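Surf rod for the fall run, Dornetti or Lekex?
Posted in September by sandbar_lou

sandbar_lou wrote:
Looking for opinions before I spend the money. I fish the beach at Zamau from the second jetty down to the creek mouth, mostly bait, and my old rod has a cracked ferrule. The Dornetti is 990 at the shop in town and the Lekex is 800. Both are two-piece. Is the extra money worth it for somebody who gets out on weekends?

creekmouth5 wrote:
No. Buy the Lekex and put the difference into line and a decent sand spike. I have had mine 5 seasons. The guides are fine if you rinse them.

pierrat_111 wrote:
I disagree. The Lekex tip is too soft for heavy sinkers and you will feel it when the current picks up. I sold mine. The Dornetti holds bottom better because you can throw more lead.

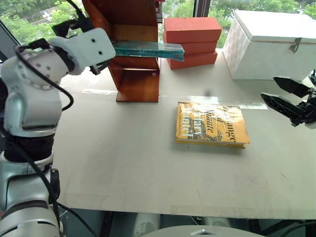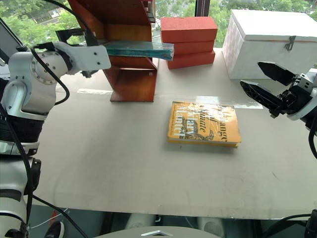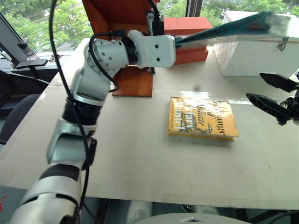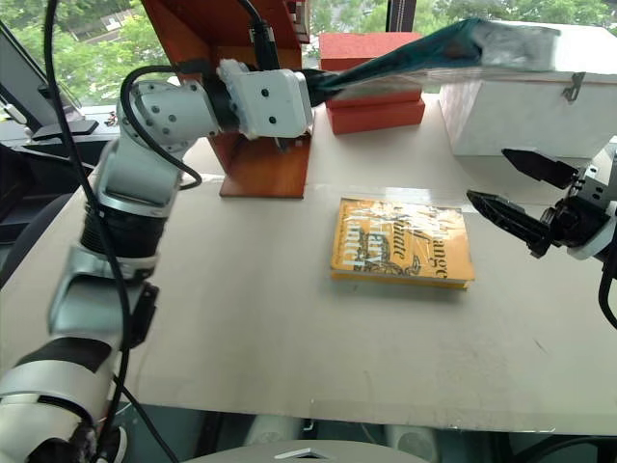

sandbar_lou, whichever one you get, check the reel seat before you leave the shop. Tighten it, twist it hard, and look for any play. Then think about how you are going to store it. Mine used to lean in a corner and the tip took a set over one winter. Now it lies flat, supported along its length. If you want to see why, look at the long teal piece on the white arm, held out sideways from one end. A rod kept like that all winter has its own weight pulling on it the whole time.

creekmouth5 wrote:
A modern blank does not take a set from leaning in a corner. Yours was probably damaged in a car door. And nobody needs heavy sinkers at Zamau. Fish the trough close in and you can use half the lead.

pierrat_111 wrote:
It was never in a car door. The trough is fine at low water, but on the flood it fills with weed and you have to cast past it.

kelpline wrote:
You are both right depending on the tide. I use the Lekex in summer and borrow a stiffer rod in the fall. Has anybody tried the Kılıçarslan? The shop had one on the rack, three-piece, no price on it.

creekmouth5 wrote:
Handled it, didn't cast it. Felt tip heavy to me - might be better with a bigger reel.

sandbar_lou wrote:
Thanks all. I mostly fish the flood, so I am leaning toward the Dornetti. I will ask about the Kılıçarslan while I am there and post the price.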